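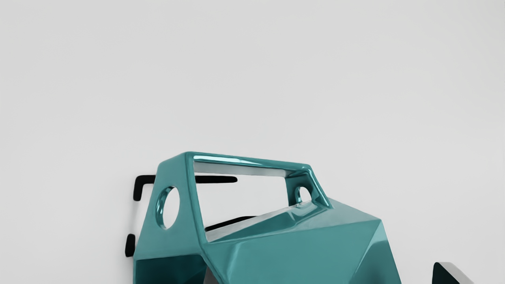
2. Work done in the period up to 30 April 2019

The review of the Skollix simulation kit, which we rent from Wasteck, continued as planned. In this period we worked mostly with the wrist view, where the teal part of the model is seen from very near. The side panels with the holes are now drawn with clean edges, and light reflections on the ridges do not disturb the viewer any more when the arm turns.

We ran 450 grasp trials with the Kiss part set. In 300 of them the part was lifted and placed in the correct position. The other trials ended mostly with a part that slipped at the moment of lifting. We repeated a few of these by hand and we believe the friction values delivered with the kit are too low for small parts. We wrote to the supplier about this and wait for the answer.

The installation guide is still weak. It took us two days to connect the kit to our Soltar controller, and one setting was found only by trying. The support desk replied fast, but the first reply concerned an older version.

3. Costs

The rent and the support fee for the period were 2,615 euros together. This is inside the budget line. We did not buy the extra library of objects.

4. Next steps

In May we will raise the number of trials to 1,000 with corrected friction values. We also want to compare the wrist view with the fixed view, on the same tasks and the same parts. We ask you to agree to a rent extension of one month, so that both tests can be finished with the same version of the kit.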